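Whole sign or Placidus for someone new?

tenov_moon
July 9, 2022
Started learning charts in June. In Placidus my Saturn is in the 3rd house, in whole sign it moves to the 4th. Which one do I read?

Midtbo70
Whole sign. It's older and easier to learn.

agnese_j
Older doesn't make it right. I've used Placidus for 19 years and the house cusps work for me. Check your birth time first.

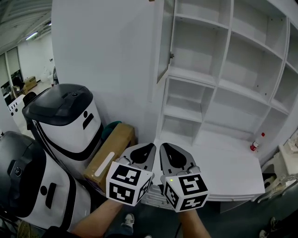 If it's off by even a few minutes, the cusps shift and you'll be reading the wrong thing.

Midtbo70
With whole sign that matters a lot less, so I'd still start there.

tenov_moon
Time is from the birth certificate. I'll try both for a month.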